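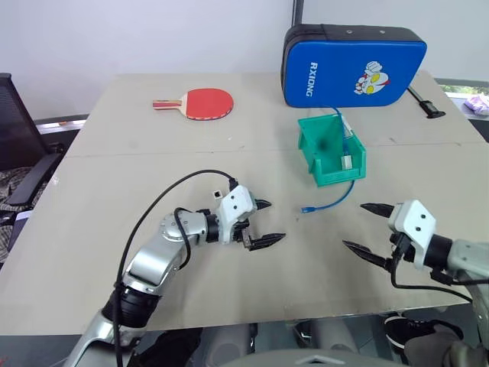
Network cable in a green bin, with a padded case and a table tennis paddle.

Storage Notes: Mixed Items, Cables and Paddles
Jayson Samonte • Dec 6, 2023

The shared storage at Hamann now holds 1177 tagged items. The count was finished last month and replaces the figure in the March issue, which left out the game cupboard and everything kept under the stairs. Of the present total, 131 items are cables. Most of the remainder is sports and game equipment, hand tools, extension cords, tablecloths and the folding signs used on open days.

This item covers three classes of object that keep ending up on the same table at the end of an evening: network cable, table tennis equipment and soft cases. Each has a place in the Nulto shelving and each has a rule for how it goes back. The rules were revised with the count. Members who learned the old ones should read the cable section in particular.

Network cable

Patch cables go into the open-front bins, one cable to a bin if it is longer than 5 meters. Shorter cables may share, up to the point where any one of them can still be lifted out without bringing the others along.

Coil the cable before it goes in. The coil should be as wide as the bin allows, and it should be made by following the natural set of the jacket. If the cable resists and tries to form a figure eight, it has been wound around an elbow at some point and has a twist stored in it. Lay it out straight on the floor, roll it between the fingers from one end to the other, and start again. The over-under method is preferred for the longer lengths. A demonstration sheet is taped inside the door of the Nulto cabinet.

Both plugs finish inside the bin. A cable with one end left on the tabletop gets pulled when the next thing is set down, and the part that suffers is the small plastic latch on the plug. A plug with a missing latch still seats in the socket and will pass traffic, but it backs out under a light pull and produces an intermittent fault that takes far longer to find than it does to fix. Last season's recurring dropout at the scoring desk was traced to one of these after two evenings spent on the switch.

Check the latch before coiling. It should spring back when pressed. If it stays down or has snapped off, tie a knot of red yarn near the plug and put the cable in the repair tray on the bottom shelf. New ends are crimped once a month. Do not put a knot in the cable itself.

Cables are secured with hook-and-loop strips only. Zip ties were withdrawn in March, and any still in circulation should be cut off and thrown away. A zip tie pulled tight deforms the jacket and the pairs under it, and removing one with a knife has cost us at least two good cables. Rubber bands are also out. They perish, and the residue does not come off the jacket with anything kept on the premises.

Bin labels read type first, then length, then tag number. The tag number is repeated on a sleeve near one plug. Where the sleeve and the bin disagree, the sleeve is correct.

Table tennis paddles

The club owns a number of paddles and members leave their own here as well. The two groups are kept apart: club paddles on the middle shelf of the game cupboard, private paddles in the owner's own case, with a name inside.

The rubber is the part that wears and the part that storage affects most. Dust is the ordinary cause of lost grip. Wipe the face with a barely damp cloth, working from the handle outward to the edge, and let it dry in the open before it is covered. Two passes are enough. Alcohol wipes and household spray should not be used on any club paddle, including the old ones that everyone agrees are finished.

Once dry, the face gets a protective film. The Ultetti sheets bought in the spring are cut slightly oversize and can be trimmed with ordinary scissors. Lay the film on from one edge and smooth it across with the flat of the hand. Bubbles matter less than grit, so check the film before applying it. A sheet that no longer clings can be rinsed under the tap and hung to dry, and will usually recover for another few weeks.

Paddles should not be stacked face to face without film. They should not be stored under anything heavier than another paddle, and they should not go on the top shelf of the game cupboard, where the heating pipe runs directly behind the panel. We measured no temperatures there, but two paddles kept on that shelf last winter had rubber lifting at the edge by spring, and the ones below did not.

Loose edges can be reglued if the sponge underneath is intact. Put the paddle in the repair tray with a note. Please do not use the general-purpose adhesive from the tool drawer. It sets hard, and the rubber then has to be scraped off the blade, usually with some of the top ply.

Handles need little attention. A strip of fine abrasive paper removes the shine from a club paddle that has become slippery. Private handles are the owner's business.

Padded and zippered cases

Cases are stored upright, zipper at the top, with the printed side facing out where there is one. Upright storage gives more cases to the shelf and keeps the padding from taking a permanent crease. A case that will not stand by itself may lean against the back panel. It should not lean on a neighbor, as the whole row then goes over when one is removed.

Close the zipper completely before shelving. Partly open zippers catch on the wire dividers, and the slider is the first component to fail on every soft case we have retired. A stiff zipper can be run with a plain wax candle along both rows of teeth. Work the slider back and forth a few times, wipe off the surplus, and leave it. Oil should be kept away from the fabric.

Empty the case of anything that does not belong in it. The recent count turned up chalk, a door key, several score sheets and one sandwich wrapper in cases that had been logged as empty. The door key has been claimed.

A tag goes on the outside of every club case, and a matching contents card goes inside. If a case is borrowed with its contents, both numbers are entered in the book. If only the contents are borrowed, the case stays on the shelf with the card turned over.

The table

The sorting table is a transfer point. Items may stay on it during an evening and should be off it by closing. The current practice is to work from the far side toward the near side: cases and larger items shelved first, then paddles, then cable, with the bins loaded last. This order keeps the near side free for coiling, which needs the most room.

Bins are not to be left with cable hanging over the front lip. The lip is low so that labels and contents can be seen from the aisle, and a heavy cable will pull itself out over it if enough length is left outside. When a cable is too stiff or too long for its bin, use one of the deeper Brakero crates from the lower rack and move the label across.

The surface may be wiped with a damp cloth. Keep liquid out of any joint in the boards. Crimping and cutting are done on the bench by the window, with the mat down; scraps of copper and clipped jacket are small enough to end up in paddle rubber.

Unclaimed items

Anything without a tag or an owner's name goes into the unclaimed crate, with a slip giving where it was found. Items are held for 7 weeks. After that, equipment in working order is tagged and added to the shelves, and the rest goes out with the next recycling run. At the time of writing the crate contains mostly power adapters, none of them matched to a device. Owners should bring the device when claiming one, as the voltage and plug size both have to agree.

Supplies

Hook-and-loop strip is in stock in the wide size. The narrow size is on order. Ultetti film is down to nearly one packet, and members with private paddles are asked to buy their own until the new supply arrives. Blank label cards are in the second drawer, under the spare dividers. Corrections to tag numbers can be written in the book at the end of the cable aisle and will be entered with the next update.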